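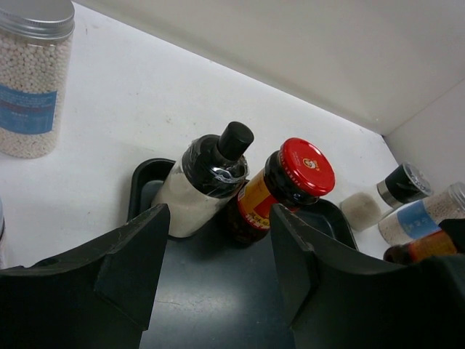

Notebook — shelf and tray sorting, bench corner
Monday, by Nosipho Venter

Started at 11, after the delivery from Javdale was signed. Today I want to finish the question of what belongs in the gray tray and what stands directly on the table.

My rule until now: anything that was opened and can drip goes in the tray. The sauce jar with the red cap is in this group. The brown glass makes it hard to judge the level, so I weighed it again and wrote 200 g on the sheet, jar not included. The cap closes well if one starts the thread straight. Please do not force it, the last jar got a crack on the neck from this.

The white bottle with the black top is more difficult. It leans easily, and the tape around the shoulder is slippery when the hands are oily. I would like to try the deeper tray from Cloutier, but the rim of it is square and collects dirt in the corners. The rounded rim we have now is wiped in one movement. For the moment I keep the shallow one.

Jar of white beads: stays outside of the tray, at the back left. It has a screw lid and nothing in it can run. Last week I put it in the tray with the others and there was no room for the fingers between them — bad idea. If somebody opens it, do it over a bowl. I was collecting beads from the floor until lunch in January.

The table is cleaned with warm water only. The gray marks do not come off with it, and I have stopped trying. Traltis offered a cream for this surface, the order number is 1747 if Purchasing asks. I did not test it.

To do:
— new label for the tray, the old one fell off in the sink
— ask for 4 spare caps, red
— write the date of opening on the sauce jar, on the bottom and not on the yellow and red label

Stopped at 4, tray not yet washed.

We use cookies to remember your settings. Accept | Decline
© Venora Workshop Notes | Contact | Back to top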